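What Is a Mezzanine?
Buildings and How They Work: a page for younger readers
Lomomville Museum of Building

Most buildings are divided into floors, or storeys. A storey usually covers the whole of the building from one outside wall to the other. Some large rooms, however, have an extra level that covers only part of the space below. This extra level is called a mezzanine. The word comes from Italian, and it is said like this: MET-sa-neen.

A person standing on a mezzanine can look over the edge and see the floor beneath. A person standing on the floor beneath can look up and see the mezzanine. The two levels share the same air, the same sounds and much of the same light.

Where are mezzanines found?

Mezzanines are found in theatres, libraries, shops, workshops and offices. Many were added long after the building was first put up. The Abbasi Building in Lomomville was once a store for cloth and had one very tall room on its ground floor. When it was turned into a shared workplace, the owners wanted space for more desks but did not wish to make the building any larger. They put in a mezzanine with 12 desks on it.

How does it stay up?

A mezzanine is heavy, and so are the people and furniture on it. The weight has to travel safely down to the ground. It passes first into beams, which are long, strong pieces that lie flat beneath the floor. The beams carry the weight sideways to pillars or walls. The pillars and walls then carry it down to the foundations, which are buried in the earth.

Before a mezzanine is built, an engineer works out how much weight it must hold. The one in the Abbasi Building may hold up to 200 people. A sign at the foot of the stairs gives this number, and it must be obeyed.
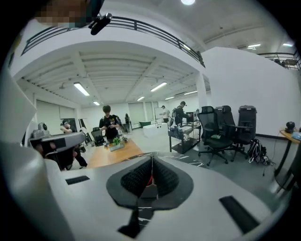

Why is there a railing?

An open edge is dangerous, and every mezzanine that people use must have a barrier along it. The barrier may be a low wall, a sheet of strong glass or a metal railing. A railing lets light pass through and allows people to see out, while stopping them from falling. The gaps in it should be small enough that a young child cannot slip between the bars. Visitors must never climb on a railing, sit on it or balance things on top of it. Even a pencil can hurt someone if it drops from a height.

How is the space lit?

The floor of a mezzanine is also a ceiling for anybody working below, and it can block daylight from the windows. Lamps are needed to make up for this. Fluorescent tubes are often chosen for large workplaces. They are long and thin, and they spread their light evenly over desks and tables. A white ceiling helps as well, as pale colours send more light back into the room than dark ones do.

What about noise?

Sound moves easily between the two levels. Footsteps above may be heard below, and a loud conversation below may disturb those above. Carpets, curtains and soft chairs all help to soak up sound. People who share such a room are asked to speak quietly and to take long telephone calls elsewhere.

Words to remember

Storey: one complete level of a building.
Beam: a long, strong piece that holds up a floor or a roof.
Pillar: an upright post that carries weight down to the ground.
Foundations: the part of a building that lies under the ground.

Something to try

Take a cardboard box and stand it on its side, with the open part facing you. Cut a piece of stiff card half as deep as the box. Stand 4 empty cotton reels inside and rest the card on top of them. Place small coins on the card, one at a time, and watch for the point at which it begins to bend. Then move the reels further apart and try again. Ask an adult to help with the cutting.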